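Standard worktop height is overdue for revision

Most fitted kitchens sold in this country place the worktop at a single height above the floor. The figure varies by a few millimetres between makers, and the buyer is rarely asked about it. My view is that a kitchen supplier should have to ask, and should have to supply what the answer calls for at no great extra cost.

The usual defence is that appliances are built to fit. A dishwasher needs a certain clear space beneath the worktop, and that sets a lower limit. It sets no upper limit. A taller plinth under the same cabinet raises everything above it, and adjustable cabinet legs have enough travel to take up much of the difference. The Clasiseck range offers 2 plinth sizes, but the second appears only in the fitters' price list. A customer who does not already know of it will not order it.

Last March I went through the survey sheets from the Hestodmont estate, where every flat received the same kitchen. Of 213 households, 179 had answered the question on comfort at the sink. The complaints fell at both ends. Tall residents reported an aching lower back after washing up, and short residents reported raised shoulders when chopping. Those in the middle left the box blank or wrote that it was fine. An average height suits average people, and a housing provider does not let flats only to them.

The two tasks also need different heights. Kneading dough calls for a low surface, because the weight of the body does the work. Fine cutting calls for a higher one. Washing up is awkward because the working level is the bottom of the bowl, which may be 200 mm below the worktop. A sink run set higher than the rest would deal with this, yet fitters resist it on the ground that the step breaks the line of the room. I consider this a weak ground. The step can fall at a tall cupboard or at the end of a run, where it is hardly noticed.

Islands are the easiest case. An island stands free of the wall units and need not line up with anything, so there is no technical reason to tie it to the height of the other surfaces.

Rendered kitchens: marble-patterned worktops in the second and third, a red dish on a blue tray in the first and third.

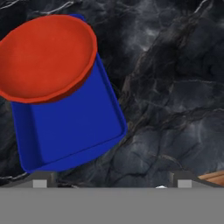
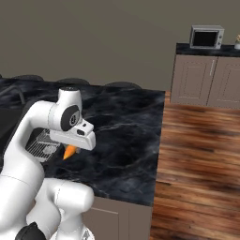
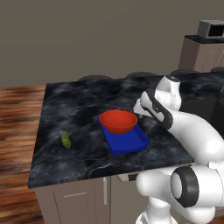 Cost is the remaining objection. Altıntaş, who make the carcasses for several of the cheaper ranges, already cut plinth board to order, so a different height changes one setting on the saw. Splashback tiling and socket positions do have to follow the worktop, and this must be settled before the electrician's first visit. It is a matter of asking early. The Trarnosness showroom has a demonstration bench that winds up and down, and it is used mainly to display bread bins. I would move it to the front desk and require each customer to stand at it before anything is drawn. The chosen height should then be written on the order, next to the door colour.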